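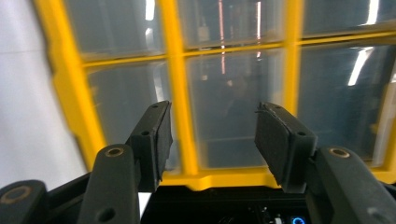 Open Day at the Starkine Workshop

What a fun afternoon! Starkine opened its doors in August and we went along to watch the gripper work up close. Arwel Griffiths showed our group of 15 around, and he let us ask as many questions as we liked (we had plenty).

The demonstration everyone crowded around was the drawer task. You take a gripper in each hand and work the little clear drawers of a parts organizer with the fingers alone. It looks so easy when Arwel does it – and then you try it yourself and the whole box starts to slide! I needed three tries before I got hold of anything.
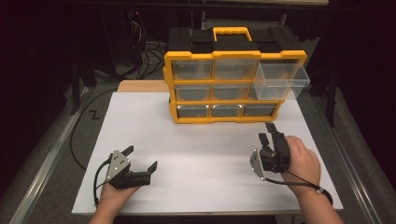 Dilwyn Price had the steadiest hands of all of us and went back for a second turn, then a third. His tip was to keep your elbows low and go in slowly, and it helped me a lot. Arwel told us the team wants 600 runs of this one task before they move on to something new, so they were happy to have visitors pitch in.

We stayed until they switched the lights off. Next time I want a go at the bottom row – those drawers looked tricky!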